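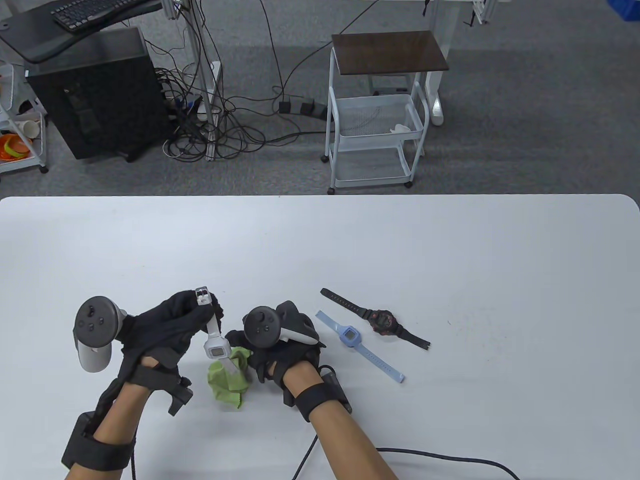
About us

Zireo is a small watch workshop and shop, and we are very fond of the kind of watch that other shops hand back with a shrug. Digital ones, sporty ones, school ones, the one you bought at an airport and then wore for nine years. If it straps round a wrist and tells the time, we're pleased to see it!

Hubert Wieczorek started the business from a spare bedroom, cleaning watches for people on his street. He had trained on proper mechanical pieces and still loves them, but he kept noticing how many perfectly good everyday watches were sitting in drawers because the strap had gone grubby or a buckle had snapped. So he cleaned them, and fitted new straps, and the neighbours told their friends, and before long the spare bedroom was full. These days we have a workroom with a good long table (the spare bedroom has a bed in it again) and there are two of us at work most days, plus whoever is learning.

What we do

We clean, re-strap and check everyday wristwatches, and we sell ones that we've looked over ourselves. The cleaning is the bit we get asked about most. A watch worn daily picks up sun cream, soap, flour, bicycle oil and plain old skin, and most of it settles where the strap meets the case. Every watch gets wiped by hand with a soft cloth -- strap first, both sides, then the buckle, then the case, and the face last of all. We like to do it slowly. You find things that way: a split beginning near a hole, a pin that has worked its way along, a scratch that is really only dried toothpaste.

Pale straps need the most patience. White shows everything and light blue isn't far behind, and we've become a bit evangelical about wiping them little and often. Black ones hide it all, and then you turn them over...

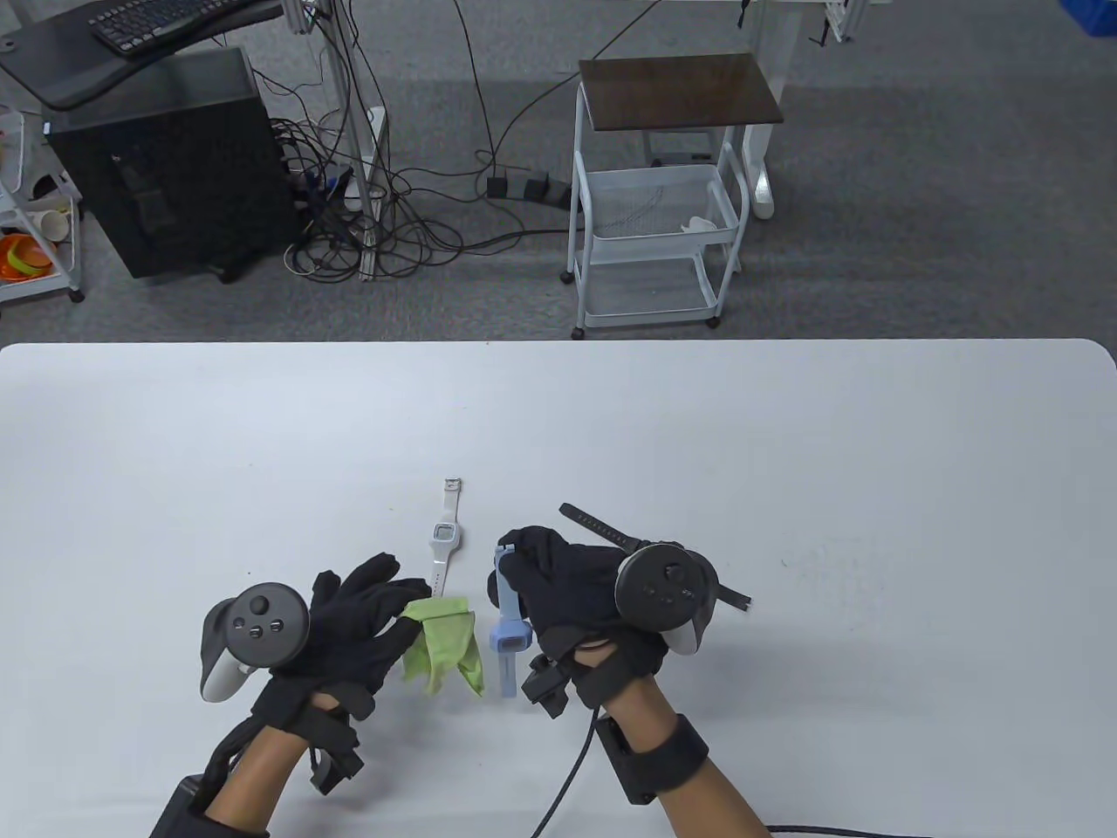
A white digital watch on the table and a light blue strap held between gloved fingers, with the green cloth to hand.

Straps and spares

We keep 1379 straps in stock at the last count, which took Hubert a whole April evening and a lot of tea. Most are sorted by width and then by colour. Our plain ones come from Samonte and our sports straps from Bronholm, and between them they cover nearly everything that comes through the door. If yours is an odd shape, bring the watch in anyway. We enjoy the hunt, and there is a drawer of oddments that has saved the day more often than it should.

Learning with us

Twice a year we run a beginners' course called Gristedero, named after a misspelt label on our first parcel of spares and kept because we all got used to saying it. You'll learn to clean a watch properly, change a strap without pinging the pin across the room, and lay out your work so that nothing gets muddled. No experience is needed. Bring a watch of your own if you have one, the scruffier the better.

Visiting

Come in whenever the door is open, from ten in the morning until half past four. Simple strap changes are done while you wait, and cleaning is usually ready in two days. You don't have to buy anything, and we're always happy to have a look at what you've got on your wrist.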